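Our visit to the Prolley repair fair

Faustine Royer had been after me for ages to come along to the fair at Prolley, and I'm so glad I finally gave in! We parked by the mill and paid our 2 dollars each, and then we wandered happily from the lamp menders to the sewing tables (my coat has its lining back).

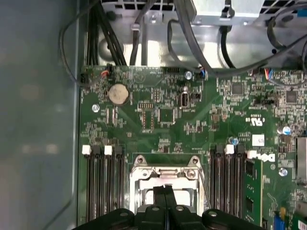 A green motherboard inside an open desktop case.

Lunch was leek soup, served by Prakash Namboodiri, who talked me into seconds and then into a slice of plum cake the size of a roof tile. They had baked 8 of those cakes and I believe it.

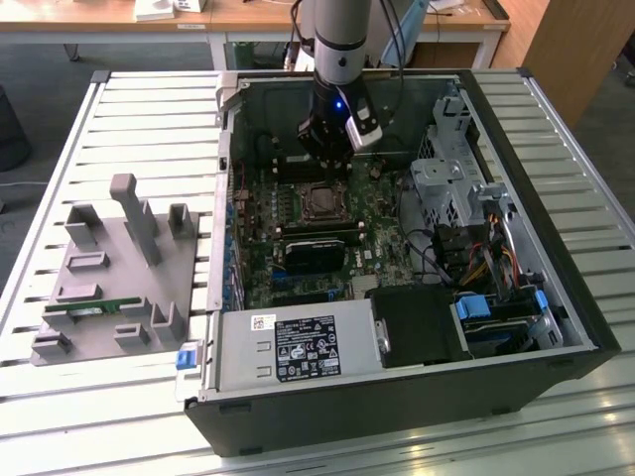
My own weakness is old radios, and Raphaël Caron let me sit with him for the best part of an hour while he hunted down a hum. He learned on sets with room for your whole hand, and computers came later for him. With a tower on its side and the panel off, like the one with the square socket near the middle of its board, he still starts by just looking. The next fair is in September.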